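How Plastic Things Get Their Shape
A science page for readers ages 8 to 11
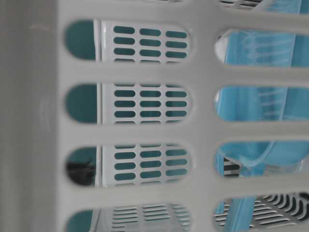 Look around the room you are in. You can probably find a lot of plastic without getting up. There may be a pen, a light switch, a lunch box, a toy car, or the case of a clock. Each of these has its own shape, and each one got that shape in a factory. This page explains how.

Where plastic comes from

Most plastic is made from oil or natural gas. Both are found deep underground. Factories take the oil or gas apart and use some of the pieces to build new materials. The pieces are tiny, much too small to see. They are joined end to end in very long chains, a bit like paper clips hooked together. A chain like this is called a polymer. "Poly" means many.

The long chains give plastic its useful habits. When the plastic is cool, the chains hold on to each other and the plastic stays firm. When many kinds of plastic are heated, the chains can slide past each other and the plastic becomes soft. Cool it again and it goes firm again. A plastic that can do this is called a thermoplastic. "Thermo" means heat.

Not all plastics do this. Some kinds set hard once and will never soften again. The handle of a frying pan is often made from that sort, and you can see why a cook would want it.

Pellets

A plastics factory does not usually start with oil. It buys plastic that has already been made into small beads called pellets. One pellet is about the size of a grain of rice or a lentil. Pellets are easy to pour, easy to store, and easy to weigh.

Many pellets start out clear or cloudy white. To get a color, the factory mixes in a small number of colored pellets that are packed with dye or fine powder. It does not take much. A few scoops of red can color a whole bin.

Squirting plastic into a mold

The most common way to make a solid plastic shape is called injection molding. "Injection" means pushing a liquid in. If you have ever made ice pops in a plastic tray, you have used a mold. You poured in juice, it froze, and it came out in the shape of the tray. Injection molding works in a similar way, but it starts hot and ends cooler.

1. Pellets drop from a funnel, called a hopper, into a long metal tube.
2. Inside the tube is a big turning screw. The tube is heated, and the screw rubs and squeezes the pellets. They melt into a thick goo, something like warm honey.
3. The screw pushes forward and squirts the goo into a metal mold. The mold is in two halves, pressed together very hard.
4. Cool water runs through channels inside the metal. The plastic turns firm.
5. The two halves open, and small pins push the new part out.

Then the mold closes and it all happens again. A small part may take only a few seconds. A thick one can take more than a minute.

Why there are holes in so many things

Plenty of plastic objects have holes or slots in them. Think of a colander, a laundry basket, a milk crate, or the back of a garden chair. Holes let water drain and air move. They also save plastic, and that makes the object lighter and cheaper.

You might think a worker drills the holes afterward. With most molded parts, the holes are there from the start. Inside the mold, there are solid bits of steel wherever a hole is wanted. The melted plastic flows around the steel, the same way a stream flows around rocks. When the mold opens, the steel slides away and leaves a hole.

Holes and slots often have rounded ends. This is for strength. When you bend something, the strain collects in sharp corners, and cracks like to begin there. A curved edge spreads the strain out. You can look for the same idea in the windows of an airplane, which have rounded corners too.

Making a mold

A mold for injection molding is made of steel or aluminum, and it has to be cut very carefully. Any scratch in the metal will show up on every single part.

Milovan Kolev makes molds in a workshop called Akalix. He begins with a drawing on a computer. A cutting machine then follows the drawing and shaves the metal away a little at a time. His last big job was a mold for a storage tub, and it took 76 hours of cutting. After that came the polishing, much of it by hand.

"The tub has to come out of the mold without sticking," he says. "So the sides can't be perfectly straight. They lean out a bit toward the top."

This lean is called draft. Find a plastic cup or a bucket and look at it from the side. It is probably wider at the top than at the bottom. That helps it leave the mold, and it also lets you stack one cup inside another.

Other ways to shape plastic

Bottles are hollow with a narrow neck, so they are made differently. A short, thick tube of plastic is warmed and placed inside a mold. Air is blown in, and the plastic swells like a balloon until it touches the walls. This is blow molding.

Drinking straws and garden hoses are made by extrusion. Soft plastic is pushed through a ring-shaped opening and comes out as one long tube, like toothpaste from its tube. A machine cuts it to length.

Yogurt cups and cookie trays can start as a flat sheet. The sheet is heated until it sags, and then air is sucked out from under it so that it is pulled down tight over a shape. This is called thermoforming.

Be a mold detective

Factories leave clues on the things they make. Choose a few plastic objects at home and search for these.

A thin raised line running around the object. This is the parting line, where the halves of the mold met.

A small rough dot or bump, often on the bottom. This is the gate, where the melted plastic came in.

Faint circles the size of a pea or a coin. These may be the marks of the pins that pushed the part out.

A triangle with a number from 1 to 7 inside it. The number tells you which family of plastic the object belongs to. A 1 is common on drink bottles. A 5 is common on food tubs. The number 7 means "other."

Jennylyn Samonte's class tried this in January. They each brought one object from home and ended up with a long list of clues. The gate was the hardest to find. On one toy it was hidden under a sticker.

What happens afterward

Plastic lasts a very long time. That is good for a bucket and bad for a candy wrapper blowing down a street. Because thermoplastics can be melted again, some of them can be recycled. They are sorted by type, washed, chopped into flakes, and melted into new pellets. Sorting matters a lot, since different plastics melt at different temperatures and do not mix well. Each town has its own rules about what it will take, so ask a grown-up to help you look up yours.

Using a thing for many years is a good plan too. An old tub can hold crayons, seeds, or building bricks long after its first job is over.

Words to know

Draft: the slight lean on the sides of a molded part
Gate: the place where melted plastic enters the mold
Hopper: a funnel that feeds pellets into a machine
Mold: a hollow shape used to form something soft or melted
Pellet: a small bead of plastic, ready for melting
Polymer: a material made of very long chains
Thermoplastic: a plastic that softens when heated and firms up when cooled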